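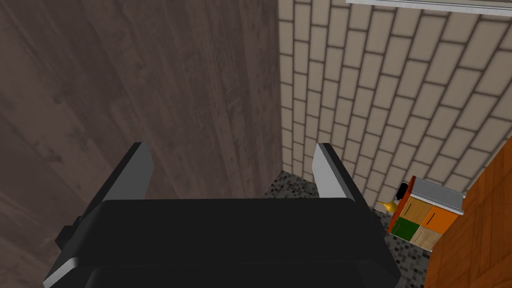
Why Does My Room Echo? A Study of Sound in Small Rooms

Final project report, Introduction to Building Science

Background

Everyone in my dorm has the same complaint about calls home: "You sound like you're in a bathroom." I heard it so many times in my first semester that when we were asked to pick a topic for the building science project, I had mine before class was over. I wanted to know what makes one small room sound sharp and ringing and another one sound soft, when both are the same size and have a bed and a desk in them.

The short answer is the surfaces. The long answer is what this report is for, and I had a great time finding it out.

When you clap your hands in a room, the sound travels out to the walls, floor and ceiling. Each time it hits something, part of it is soaked up and part bounces back. Brick, glass, tile and painted concrete send nearly all of it back. Carpet, heavy curtains, mattresses and people soak up a lot. The time it takes for the sound to fade by 60 decibels is called the reverberation time, and it is the main thing people measure when they study a room. A big church can have several seconds of it. A bedroom is usually well under one second, but even there you can easily hear the difference between 0.4 and 0.8.

The rooms

I used two rooms in Pleren Hall, which are the same shape and sit one above the other. The lower one has a carpet and thick curtains. The upper one was redone in the last renovation and has a hard floor, thin blinds and one wall left as bare brick. I'll call them the soft room and the hard room.

I also wanted a bigger space for comparison, so I got permission to use the Carnent reading room in the evening after it closed. It has a floor area of 1,320 square feet, a high ceiling and long rows of books. I expected it to be the worst of the three.

Method

The proper way to do this is with a special loudspeaker that sends sound in every direction. Our department doesn't own one, so I popped balloons. This is a real method! A balloon pop is short and loud, and it has enough energy across the middle and upper range of hearing to be useful. It is weak in the bass, so I left the low frequencies out of my results completely.

For each test I put the recorder on a stand at the height of a seated person's head, closed the door and waited for the hallway to go quiet. Then I popped the balloon in the opposite corner and recorded until the sound was gone. I did this in different corners and averaged the results. I used the same brand of balloon, Bogdan party balloons, blown up to the same width with a cardboard ring as a guide. My first batch was uneven because I was guessing the size by eye, and I threw all of those recordings out.

The recordings went into Warkar, the free program we used in the second lab. It draws the decay as a sloping line and lets you pick the part of the line to fit. I picked the part between 5 and 25 decibels below the peak and stretched it out to 60, because a dorm is never quiet enough to hear the whole drop.

Results

In the soft room the sound faded in 0.38 seconds. In the hard room it took 0.81 seconds, more than twice as long, in a space of the same size. I played the two recordings for my lab section and people laughed out loud at how different they were. The soft room goes "pop." The hard room goes "pop" followed by a sort of metallic buzz.

That buzz turned out to be my favorite part of the project. It is called a flutter echo, and it happens when two hard walls face each other with nothing in between. The sound goes back and forth like a ping-pong ball, so fast that you hear it as a tone. In the hard room it was strongest when I stood between the brick wall and the plain painted one across from it. Moving the bookcase against the painted wall got rid of most of it — no new materials, just furniture in a better place.

The reading room surprised me. I had guessed it would come out at two seconds or so, and it measured 0.92. The books are doing the work. A full shelf is deep, uneven and made mostly of paper, so it soaks up sound and scatters what is left.

Trying to fix the hard room

With the last part of my time I tried some cheap changes. My spending limit was 100 dollars, and I stayed well under it by borrowing nearly everything. A rug alone brought the hard room down to 0.66 seconds. The rug plus a quilt hung on the brick brought it to 0.52. Egg cartons taped to the wall, which people on the internet swear by, made no change that I could measure. They are too thin and too light.

One detail about the quilt: hanging it 2 inches off the wall worked better than hanging it flat. Air moves very little right at a hard surface and more as you get farther away, so the cloth has more to slow down.

Sources of error

The balloons are the biggest one. Even with the ring they don't all pop the same way. I was also in the room each time, and a person in a sweater soaks up sound too. The heating in Pleren comes on without warning and ruined several recordings in December. Last, anything under 300 hertz should be treated as unknown.

Next steps

I would like to repeat the tests with the door open, since that is how most people on my floor live. I would also like to try the stairwell, which has the best echo in the building. Recordings and the spreadsheet are in the shared course folder.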